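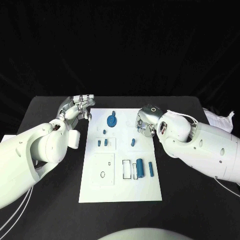 Prevell, July

Moving a piano up one flight
Filed under: Home & Moving
2 min read
Last updated: Monday

olta_keys: We have an old upright going to the second floor. Smits quoted me $1733, which seems like a lot for 30 stairs. Has anyone here done it themselves?

drywall_ken: Did mine with three guys and a rented dolly. It went fine. Pay for pizza and keep your money.

marisa farina: I would not. Straight stairs, maybe. If there's a landing with a turn, hire someone. My brother cracked two ribs on a spinet.
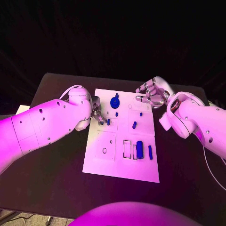

Also ask if the quote covers the wall corners. Mine did not, and I paid for the plaster.

drywall_ken: A spinet is light. He was lifting wrong.

marisa farina: He was on the low end, Ken.

olta_keys: There is a turn - a tight one. Any other movers?

pedal_down: Zorkach did ours. Cheaper than Smits but they came 2 hours late. Get the price in writing and wait a few weeks before you have it tuned.

olta_keys: Thanks, calling them tomorrow.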